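Two grippers, one pile of sweets: the Clitum pads get a proper go

Last updated: October

We have finally had both sets of fingers tried out on the same table, and I've been looking forward to writing this one up! 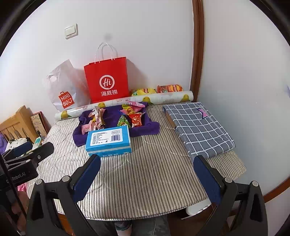 What we wanted to find out

Those of you who came to the spring meeting will remember Tumelo Ntuli's complaint that all our grip trials used wooden blocks. Blocks are easy. They have flat sides, they don't crinkle, and they stay where you put them. Tumelo's view was that if we were going to choose between the hard Stakia fingers and the padded Clitum ones, we ought to choose on the sort of thing people have lying about at home, and wrapped sweets and snack packets came top of his list. A wrapper slides over what's inside it, so you can have a lovely firm hold on the wrapper and still lose the sweet.

So we set up a small table with a heap of wrapped sweets and packets on a purple cloth, a light-blue box at the front of it, and a folded checked cloth to one side. The hand-held tool did all the picking, with one of us squeezing and another writing down what happened. We kept the arm out of it for this round. Sibusiso Zulu has the Xaba controller in bits on his bench again (he swears it's the last time) and in any case we wanted to learn about the fingers before adding the arm's own bad habits to the mix.

How it went

We managed 235 picks over a long Sunday, split between the two sets, swapping over every 45 minutes so that neither pair got all the fresh arms and good tempers. A pick counted if the item came clear of the pile by a hand's width and was set down on the table without being dropped. Taking two sweets at once counted as a miss, which caused some debate.

The padded fingers were a joy on the small sweets. You can come in at a poor angle and they still seem to find something to hold. Thandeka Shabalala, who had never used the tool before, was lifting single sweets out of the middle of the heap within her first few goes, and there was quite a cheer. With the hard fingers the same sweets tended to shoot out sideways, and we spent a fair bit of time on our hands and knees.

The box was a different story, and this is the part I found most interesting. Both sets could lift it across its narrow side, but the pads dragged on the cloth underneath as they closed and brought a fold of it up with the box. The hard fingers slipped down between box and cloth much more neatly. Gönül Aydoğan tried closing the pads slightly higher up, and that cured most of it, though you do have to remember to do it every time.

Snack packets came out somewhere in the middle. A puffy packet wants to be pinched by the seam, and whoever went for the seam did well with either set. Whoever went for the fat part of the packet mostly pushed it round the table - me included.

We only got a short turn at the checked cloth before supper. The pads won that easily. They pick up one corner and keep it, and with the hard ones I couldn't get a corner at all.

The wrist view

Rimantas Lukoševičius has been going through the recordings and has a request for everyone who uses the tool. Please start each pick from further back! On almost 60 of ours the fingers were already over the pile when the recording began, so the approach is missing and he can't use them to compare the two sets fairly. He would also like us to pause for a breath before closing. He did say the dark blue of the pads is easy to pick out against pale things, and that he'd be happy for us to keep the colour.

What next

The padded fingers stay on for now. Gönül is going to cut a second pair with the pads stopping a little short of the tip, to see whether we can have the grip on the sweets and the neat lift on the box as well. Tumelo wants teabags and loose socks added to the list. Once Sibusiso has the controller back together we'll repeat the lot on the arm at Hillurano, with the same cloth and the same kinds of sweets.

If you'd like a turn with the tool, tell Thandeka, who is keeping the rota. Bring wrapped things of odd shapes. We are running low on the pink and white ones.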